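## Momum Segment 

Momum Segment splits two-handed demonstration recordings into labeled steps for planner training. It reads the head camera stream and both gripper channels at 30 Hz and writes one file per episode.
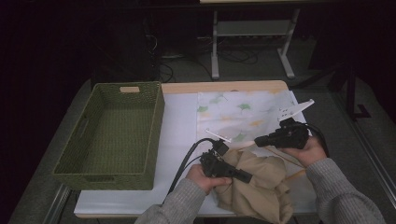 *Two handheld grippers over a cloth task, with an open basket on the left.*

- Batch limit: 500 episodes
- Step labels: 18 built in, custom labels by config file
- Input: Harb log format, version 2 or later
- Export: Kelness planner, plain JSON

Cloth outlines are tracked through folds. Thin objects need the fine mask setting.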